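Arkbridge Tea Swap: Frequently Asked Questions

What is the swap?

A monthly get-together for people who own more tea than they can drink. You bring what you're not getting through, you take home something you've never tried, and in between we put the kettles on and taste as much as we can. It's a lovely way to spend a morning, and I've found at least half my favorite teas at it (including a smoky black one I was sure I'd hate).

When and where does it happen?

Once a month at the Peñalver Room, from 10 a.m. until the last pot is empty. We skip August and start again in September, which is always our busiest swap because everybody comes back from vacation with something new.

What should I bring my tea in?

Anything clean and dry with a lid that fits snugly. Please don't bring it in a jar that used to hold coffee or spices – tea picks up smells faster than you'd believe!
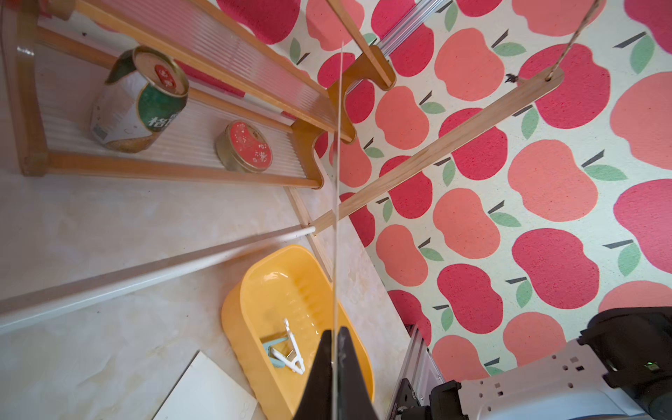

Tins are what most of us end up using, and they're easy to find secondhand. Give an old one a good sniff before you fill it, and if it smells of cookies or soap, leave it open for a few days. Size matters more than people expect. Something like the larger can with the red and white lid would suit a big fluffy white tea, and a squat one with a gold rim around its red lid is the kind I'd pick for rolled oolong, where a little goes a long way. Put a sticker on the bottom with the name of the tea and the month you opened it.

How much do I need to bring?

16 grams of each tea is plenty. That gives the next person a few good pots. You can bring more if you want to, and plenty of people do.

How does the trading work?

Everything goes on the long table, grouped by type. You get one token for each tea you put down, and each token gets you one tea to take home. Take your time choosing. Open things, smell them, ask whoever brought it how they brew it.
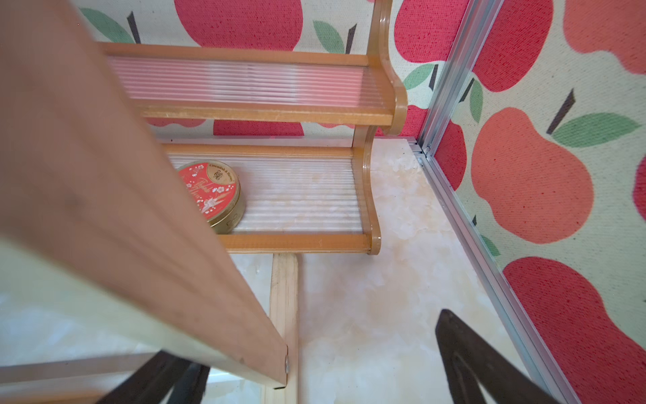

Leftover tokens carry over to the next month, so don't feel you have to spend them all. If there are two people after the same tea, split it. We keep a scale and a stack of paper bags by the sink.

Can I bring herbal blends?

Please do! Mint, chamomile, rooibos and fruit blends get their own end of the table. Just write down everything that's in them so people with allergies can choose safely.

Is old tea okay?

Dark and aged teas are fine at almost any age. Green tea is best within a year of opening, and it will tell you itself – brew a cup, and if it tastes like cardboard, it goes in the compost. 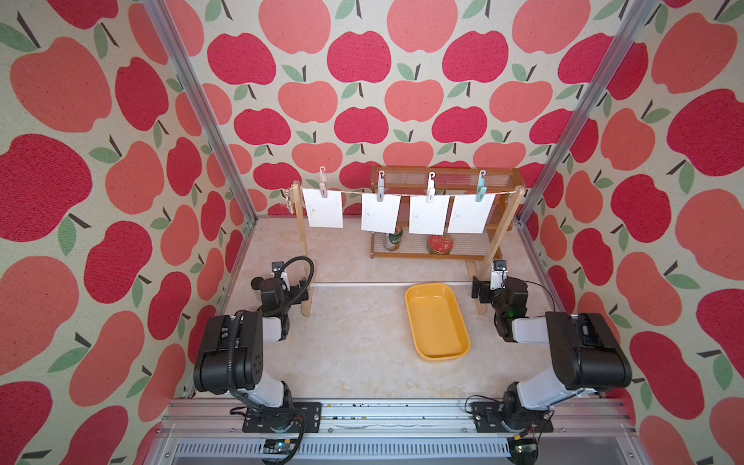

Black tea is more forgiving. I've had a two-year-old Assam that was still great with milk, so when in doubt, bring it along and we'll taste it together before it goes on the table. 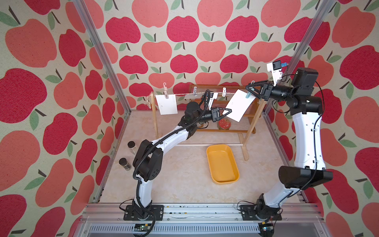
Do I need to sign up?

Just turn up. Your first swap is free, and after that we ask for a couple of dollars toward milk and the room.

What's the Risia box?

A wooden box of mystery samples by the door. Drop one in, take one out, no tokens needed. My best pull so far was a toasted rice green that I finished in four days.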